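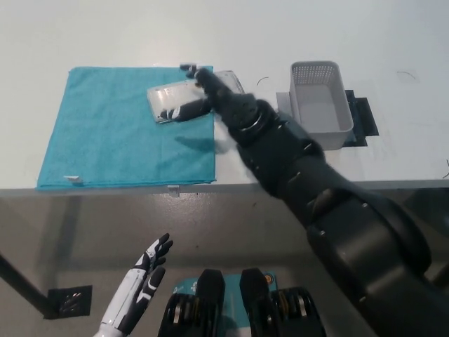

A teal cloth and a light-grey perforated basket on a white work table, with a clear plastic item held over the cloth.

6th August

Didireck issues revised table layout for household sorting and packing

Didireck has published the second edition of its table layout guide for small household goods. The guide covers the sorting, wiping and packing of clear plastic containers, lids, cloths and small baskets at a single work surface. It replaces the edition issued in January.

The main change concerns the cloth. The first edition allowed items to be set down directly on the table top. The revised layout places a square cloth on the left of the surface, spread flat, with a basket on the right. Clear plastic items are handled over the cloth and then passed across to the basket. A cloth in a strong colour is recommended on white tables, as transparent lids are otherwise hard to see.

Baskets should have perforated walls and should be small enough to lift with one hand when full. Printed labels are to be left on containers until contents have been checked against the packing list.

The layout was drawn up at the Samard site, where more than 900 items were sorted during preparation of the guide. It assumes a table 800 mm deep. A reduced version for shelves 310 mm deep is given in the appendix.

"The first edition said very little about the surface itself," said Povilas Hunt, who edited both editions. "Most of the queries we received were about where to put lids, so that section has been rewritten in full."

The guide is available from Didireck under reference 3106. Holders of the January edition will receive the revised pages by post.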